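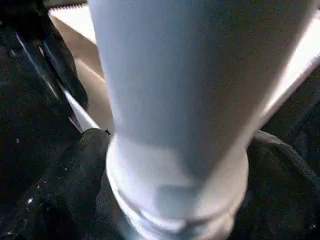
Wrist camera view: pale tapered part and its collar.

Plakunska Workshop Group
Minutes of the March meeting, Kulness, 10.15 am

Present: Birthe Kvaran (chair), Veikko Kemppainen, Naledi Swanepoel, Kaj Bech (minutes)
Apologies: Sólveig Bisgaard, who sent two pages of comments instead

1. Minutes of the last meeting
Agreed, after Veikko asked that "sulked" be changed to "disagreed".

2. Proltov two-arm kit, trial review
Naledi reported on the trial so far. The kit is on loan from Gunnlaugsson, who would like either a decision or the kit back. The job under trial is handling the white frame base with the poles and cross-bracing, using both grippers.

Naledi's view is that the arms are good at holding things and less good at deciding when to stop. She has logged 76 attempts and will circulate the log once she has taken out her remarks. 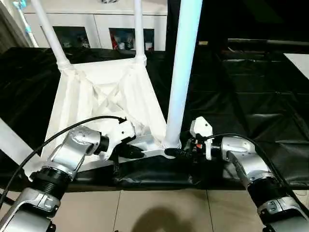
Veikko asked whether the grippers mark white parts. Naledi has not checked properly and will. Sólveig's comments (page one) say they are bound to. Sólveig's comments (page two) ask for softer finger pads at 392 a set, a price the chair read out twice.

Birthe asked how the wrist view copes with pale parts under strong light. Naledi said bright edges tend to wash out and the settings need an afternoon's patience. Veikko offered his afternoon. This was minuted at Naledi's request.

The supplier's leaflet promises 1000 cycles between services. Kaj asked what a cycle is. The leaflet does not say, and neither did anyone present.

Agreed: to extend the loan to the end of the next month and put off any talk of buying.

Actions
Naledi: check parts for marks; circulate log.
Veikko: camera settings.
Kaj: ask Gunnlaugsson to define a cycle, in writing.
Birthe: reply to Sólveig, briefly.

3. Any other business
Veikko raised the cable lengths. Held over, as it was 11.40 and he had brought a drawing.

Next meeting: same room, same time, Sólveig to chair.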